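Spotting fake cash at your yard sale

I love a good yard sale, and two minutes of checking will save you a nasty surprise at the bank! Feel the bill first. Real money has a slight roughness, and a copy made on a home printer feels slick.

Next, hold it up to a lamp and look for the watermark and the thin strip.
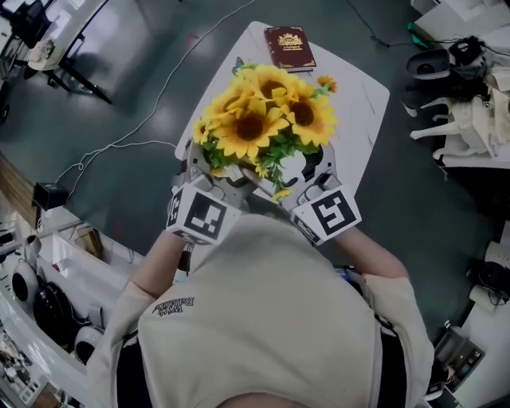
Artificial sunflowers at a white table.

Keep a pen and a notebook by the cash box, and write down any sale over $30. If a bill looks wrong, hand it back politely and ask for another (works wonders!). Already took it? Slip it in an envelope and call the police.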